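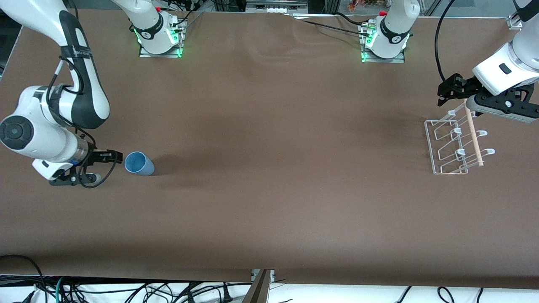
*Blue cup on the brown table.*

I got back from Seltstead late last night and wanted to write down the match before I forget the order of things. Amance drew 2-2 with Clillia in the last home game before the break. The gate was given as 1,201, down from 2,089 for the same fixture last season. It rained from noon on, so I wouldn't read much into that.

Amance started with three at the back again. I have complained about this before. The wing backs are quick enough going forward but neither one gets home in time, and Clillia's first goal came straight down the left side with no one near the ball. It was a low cross, a tap-in at the far post, and we were behind after nine minutes.

To be fair, the next half hour was the best soccer we have played since spring. The midfield moved the ball early and stopped trying to dribble out of trouble. The equalizer was a header from a corner, which we practice a lot and almost never score from. The second was a long shot that took a bounce in front of the keeper. He should have had it. I'll take it anyway.

At halftime I moved from the open end to the Holzer stand, where the roof covers the last few rows. It costs more, but they don't check tickets closely after the break. The view is worse because of the posts. You lose the near corner flag completely and part of the penalty area if you sit too far along.

The second half was poor. We sat back, and by the hour mark we had ten men behind the ball and one forward chasing clearances by himself. Clillia aren't a great team, but give anyone that many free kicks and one will go in. It came with six minutes left, a deflection off the wall. I thought there was a push before the foul was called. The linesman was right there and kept his flag down.

The trip home was slow. Roughly 900 people came up from Clillia, and the trains weren't set up for it. I stood on the platform for most of an hour and ate a cold pretzel.

So we finish the first part of the season in seventh. That's about where I had us. The away form is fine, the home form isn't, and the goals against column is a mess. I'd like to see a back four when we start again in August, and I'd like to see the younger of the two keepers get a run of games. He played the cup match and didn't do anything wrong.

Season ticket renewals are supposed to go out this week. The price is the same for the open end and up a little for the covered seats. I'll renew in the open end and buy a better coat.

I'm skipping the friendly at Holzer Park. I went last year and they changed the entire team at halftime, so there wasn't much to learn from it. Next post will probably be the fixture list, once it's out.

Posted 27/06/1999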